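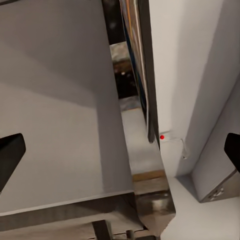
Wrist view in the simulated house, between the gripper fingers: steel trim, a gap, and a small white device low on the wall.

How to check a simulated home for wrist-camera drift

This page covers the test we use on Plateo, our simulated house, before any policy is trained in it. The method is Henrike Rothe's. It asks one thing: does the wrist view still agree with the arm's reported pose after a long run?

You will need a saved run with joint logs, and the room mesh it was recorded in.

Step 1. Pick your landmarks

Choose five fixed points that stay put for the whole run. Corners are best. Avoid polished steel, as the reflections move with the camera and the matcher will follow them. A printed picture on a plain wall works well, and its corners can be touched with the gripper tip to get a second reading.
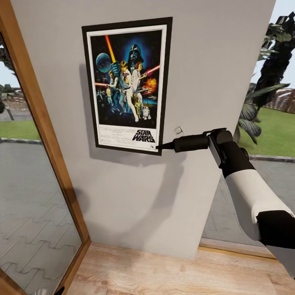 Soledad Ocampo wrote in to say that touching the landmark gave her worse numbers than looking at it, until she switched off contact softening in the physics settings. We now do the same. Put it back on when you have finished.

Step 2. Replay and measure

Replay the run at 15 frames per second. At each landmark, project the mesh point into the wrist view and note the gap in pixels. Keep the fingers open so that they stay at the sides. Bare floor is the hard case: wood grain gives the matcher plenty to hold on to, but much of it looks alike, so include a cabinet corner where you can.
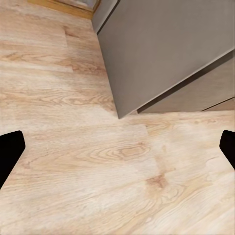
Step 3. Read the result

Plot the gap against frame number. A flat line is fine. A slow climb points to the joint offsets. In our January set of 115 runs, 18 climbed, and re-zeroing the wrist joint cleared all but five.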